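The Granström Day Bag, One Month In

Posted by Jad Abu Hammour
Wednesday, June 21, 2023

I bought this backpack in May after my old one finally gave up on a train platform (the strap went, my lunch went with it, I don't want to talk about it). I'd been looking at the Punden for ages because everyone in my office seems to have one, but it only comes in black and a sort of mustard, and I wanted something pale. Yes, I know. Pale bags get dirty. My sister told me, the guy at the store told me, and now you can tell me too.

So I went for the Granström, the smaller of the two sizes, which holds 16 liters. The big one is 24 and I tried it on, but I'm not tall and it made me look like I was leaving home for good.

First thing I check on any bag is the zipper. I've had two bags die of bad zippers and I hold a grudge. Pale fabric with a white zipper is a look I really love, very clean, and I don't need big chunky hardware on something I carry to work.

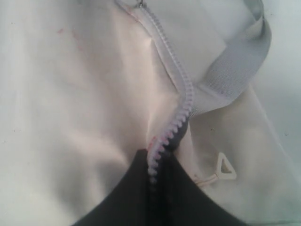 What I carry in it

On a normal day it's my laptop, a charger, a water bottle, a paperback, and whatever I've picked up for dinner. It all goes in, though the bottle has to stand upright next to the laptop or the thing bulges and pokes me in the back. There's no outside bottle pocket, and I miss one every single day. The Punden has two!

The straps are great. I walk 40 minutes each way when the weather is nice and my shoulders feel fine at the end of it. They did squeak a bit for the first week, and then they stopped.

Rain is so-so. I got caught in one proper downpour and the book came out with a wavy corner. The laptop was OK, but I've started keeping it in a sleeve — I'd suggest you do the same.

Now, cleaning. I got coffee down the front on day three (of course I did) and it came off with dish soap and an old toothbrush. Ink is another story. There's a little blue dot near the bottom that I've decided to live with.

One thing I was really happy about is a dark lining. My last bag was beige inside as well as out and after a year of leaky pens it looked awful. Dark gray hides everything.
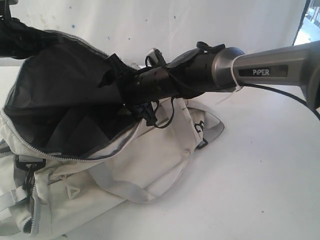
3 min read

Would I buy it again? I think so, yes, but I'd wait for a sale. I paid full price and two weeks later it was 12 dollars cheaper, so that stung. If you need pockets, get the Punden and put up with the mustard. If you mostly carry a laptop and a sandwich and you like a plain bag, this one is lovely to use and I've had a couple of strangers ask me where it's from.

I'll update this after the winter, when we'll see how the pale color copes with slush.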